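Protokoll der Besprechung zur Zelle Katona
Dienstag, Beginn 16 Uhr, Besprechungsecke neben der Werkstatt
Protokoll: Norbert Vörös

Zuerst ein herzliches Dankeschön an alle, die trotz der vollen Woche gekommen sind, und an die Kolleginnen von Clesen, die sich wieder so geduldig zugeschaltet haben. Das letzte Protokoll wurde ohne Änderungen angenommen.

TOP 1: Aufbau im Simulationsmodell
Wir haben uns ausführlich mit dem Modell der Zelle beschäftigt, und es wurde lebhaft diskutiert, was ich immer als gutes Zeichen nehme. Der Arm bleibt auf dem grauen Sockel an der linken Tischseite. Der Vorschlag, ihn in die Tischmitte zu rücken, ist damit vom Tisch — wenn man mir das Wortspiel erlaubt.

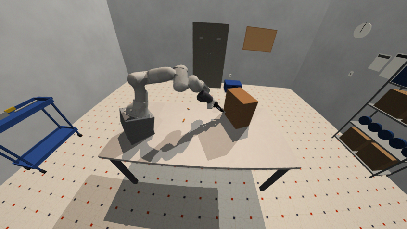
Länger gesprochen haben wir über die Anfahrt von oben. Der Greifer kommt dem hohen braunen Karton recht nahe, und Clesen bittet darum, den Sicherheitsabstand im Programm um 6 cm zu vergrößern. Der kleine blaue Karton dahinter soll erst angefahren werden, wenn der braune abgearbeitet ist. Für die kleinen orangefarbenen Teile vorn auf der Platte legt Pisari eine eigene Greifhöhe an, denn mit dem Wert für die Kartons kommen wir dort nicht weit.

TOP 2: Wartung und Pflege
Die Referenzfahrt wird künftig vor jeder Schicht gemacht, auch wenn es eilig ist. Die Schrauben am Armfuß werden alle drei Monate nachgezogen, die Greiferfinger alle zwei Wochen auf Spiel geprüft. Das Wartungsheft liegt ab April bei Stornora, bitte auch Kleinigkeiten eintragen!

TOP 3: Offenes
Die Ersatzfinger sind bestellt, der Liefertermin fehlt noch. Ich frage nach und melde mich bei allen.

Ende der Besprechung: 17:20 Uhr.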